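Plerum Handling Evaluation Group
Minutes of the demonstration visit and review meeting
March 5, 2025

Present: five members of the group, the chair, the recording secretary. Two representatives of Zandesthorpe attended for items 1 through 6 and left before item 7.
Apologies: one member, on leave.

1. Opening and previous minutes

The chair opened the meeting at 9:30. The minutes of the previous meeting were accepted with one correction: under item 4, "closing force" should read "holding force." The secretary will reissue the page.

Matters arising. The question of who keeps the spare finger pads was carried over again. The pads are in the cabinet in the small meeting room until a decision is made.

2. Purpose of the visit

Zandesthorpe was invited to demonstrate its hand-held gripper method for recording picking and placing work in ordinary rooms. The operator carries the gripper, performs the task directly, and the motion and video are stored for later training of an arm. Members had received the outline document in advance. The chair asked that the discussion stay on three matters: whether the tool can be used by staff without long training, whether small household goods are within its range, and what the recordings would cost to check.

The group has no purchase decision before it at this stage. The visit was for information, and no terms were discussed.

3. Presentation

The Zandesthorpe representatives gave a short talk. Points recorded:

3.1 The gripper has two opposed fingers with rubber pads. The operator opens and closes them by hand. No motor is fitted on the hand-held version.

3.2 The camera is mounted on the gripper and looks along the fingers. The representatives said that a view from the tool is easier to transfer to an arm than a view from the ceiling or a tripod, provided the arm carries the same camera in the same position.

3.3 Recordings are stored as separate takes. Each take should contain one complete action: approach, grasp, move, release. Takes that contain two actions must be split before use, which adds to checking time.

3.4 The sorting software, Gundent, runs on a standard laptop. It flags takes in which the fingers close on nothing or the view is blocked for too long. It does not judge whether the object was placed correctly. A person has to do this.

A member asked whether Gundent can be run without a network connection. The representatives confirmed that it can, but the update check at startup has to be turned off in the settings first. Another member asked about file size. The representatives did not have a figure for the current version and will send one.

4. Demonstration

The demonstration was held in a furnished room, with the work laid out on a cloth-covered table. Members had asked for household goods and toys in place of the test blocks used in the outline document. The objects were left in no particular order. The operator was asked to pick up single items, including a container of cotton swabs lying on its side, and to move them to an open tray.

The representatives explained that a round container on its side is a useful test because it can roll when only one pad makes contact. The advice given to operators is to bring both fingers down on either side of the body before closing, and to close slowly.

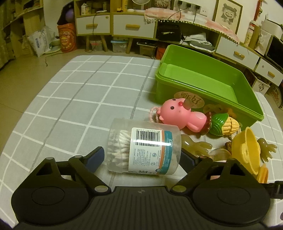

Several members then tried the gripper in turn. Comments recorded during the trial:

4.1 The weight was considered acceptable for short periods. Two members reported fatigue in the wrist after repeated picks at table height. The representatives recommend a pause between sets and a table height at or just below the elbow.

4.2 Members with smaller hands had difficulty opening the fingers fully. A shorter grip is available on request. The group asked for the dimensions.

4.3 The natural tendency is to look directly at the object. Operators who do this often tilt the tool so that the camera no longer sees the object well. It was agreed that this would have to be covered in any staff instruction.

4.4 Soft and thin items were harder than rigid ones. The fingers pushed them along the cloth before closing. The representatives suggested approaching from a steeper angle.

4.5 The cloth shifted on the table in several takes. One member proposed clips at the corners. The representatives had no objection, as long as the clips stay in place for the whole session.

5. Results of the trial session

In total 101 takes were recorded, including those by members of the group. Gundent flagged 13 of them. The flagged takes were reviewed on the laptop in the presence of the group. Most had been flagged for a blocked view, the remainder for closing without an object. Two flags were judged to be wrong: in both, the object was held throughout and only its near edge was in view.

The review of the flagged takes took 38 minutes, including discussion. The secretary noted that this time is not representative, as members stopped the playback to ask questions. The remaining takes were not reviewed during the meeting.

A member asked that the two wrong flags be reported to the makers of Gundent. The representatives will do so and copy the group.

6. Questions to the visitors

6.1 Transfer to an arm. The group asked whether recordings made with the hand-held gripper could be used with the Lại arm already installed in the Plerum workshop. The representatives replied that the arm would need matching fingers and a matching camera bracket. The bracket pattern on the Lại wrist differs from the one they normally supply, and an adapter plate would be necessary. They will check whether a drawing exists. If none does, the group will measure the wrist and send the dimensions.

6.2 Wear of pads. Pads are replaced when the surface becomes smooth or when the edge lifts. There is no fixed interval. Replacement does not require recalibration if the same type is fitted.

6.3 Background. A member asked whether furniture and other items in the room affect the recordings. The representatives stated that varied backgrounds are generally preferred, and that recording everything against one plain wall leads to poor results elsewhere. They asked, however, that people who are not taking part stay out of view, and that documents with personal details be removed before a session.

6.4 Lighting. Normal room lighting is sufficient. Direct sun on a glossy or transparent package can hide its outline. Blinds should be set before the session and left as they are.

6.5 Cleaning. Pads may be wiped with a damp cloth. Solvents are not to be used.

6.6 Loan. The representatives offered one gripper on loan with a Gundent license for the loan period. The loan form was handed over. The group will answer in writing.

The chair thanked the representatives, who left at this point.

7. Discussion

The group considered the method suitable for a limited trial. The following reservations were recorded.

7.1 Checking time remains the main open question. Gundent reduces the number of takes that must be watched for gross errors, but placement still has to be checked by a person. One member held that a sample would be enough. Another held that every take must be watched during the first month. The matter was not settled. The chair asked both to submit a short written proposal.

7.2 The adapter plate for the Lại arm should be clarified before any large set is recorded. Takes made with a camera position that cannot be reproduced on the arm would have limited use.

7.3 Object selection. The group prefers common packaged goods, with a smaller share of toys and soft items. The current store list contains 68 articles. Articles with liquid contents are to be excluded from the first trial. A member asked whether containers with loose-fitting lids should also be excluded. Agreed: they stay on the list, with the lid taped.

7.4 Session length. In view of the comments on wrist fatigue, sessions should not exceed nearly the length of the present demonstration. The secretary asked for a definite limit. Agreed: 20 minutes per operator, followed by a change of operator.

8. Decisions

8.1 The loan offer is accepted in principle, subject to review of the form by the contracts office.

8.2 No recordings for training purposes will be made until the adapter question is answered. Practice takes are permitted and are to be deleted afterward.

8.3 The furnished room is to be used for practice. Booking is through the usual calendar.

9. Actions

Zandesthorpe: file size per take, dimensions of the short grip, adapter drawing or confirmation that none exists, report on the two wrong flags.
Secretary: reissue corrected page of previous minutes, send loan form to contracts office, circulate article list.
Workshop: measure the Lại wrist if requested, supply corner clips for the table.
Two members as noted under 7.1: written proposals on checking.

10. Other business

The key to the tool cabinet has been returned. The label printer in the workshop is out of order and a replacement has been ordered.

The meeting closed at 12:15. The date of the next meeting will be set when the reply on the adapter has been received.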